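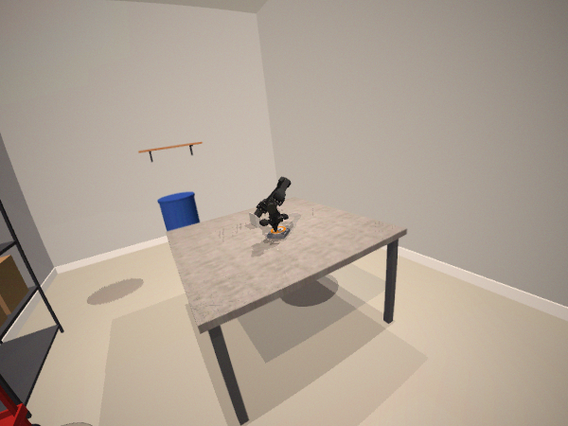 Tips for the Robot Club Workshop

We have been running the after-school robot club in Prekby for a good few years now, and in that time we have learned plenty of little things that make the afternoons go more smoothly. Parents helping at the new club in Derese asked us to write some of them down, so I have, and I hope they are useful to you too.

Let the kids practice in the simulator before they touch the real arm. We give everyone six clean runs on the screen first, and the bashful ones especially seem glad of it. A dropped ring costs nothing in there!

Start with one object in a bright color and leave it in the same place on the table for the whole first session. Orange is lovely for this. Once they can bring the gripper straight down over it without bumping the base, move it a hand's width and let them try again.

Have them watch the shadows. Beginners stare at the gripper and lose all sense of how high it is, and a look at the shadow on the tabletop often sorts them out – ours call it "landing the plane."

Save each program under the child's initials and the day. We once ended the spring with 192 files called "test," and I spent a whole evening with a pot of tea opening them one by one.

For the real table, put a strip of painter's tape along the edge where elbows are not allowed. Wipe the gripper pads with a barely damp cloth and let them dry before the next team has a turn. Old muffin tins are wonderful for screws, and a strip of felt glued in the bottom keeps the noise down.

If your club is going to the Stirkow meet in April, pack the night before and tape the parts list inside the lid of the box. Bring a long extension cord too, and write your club's name on both ends of it.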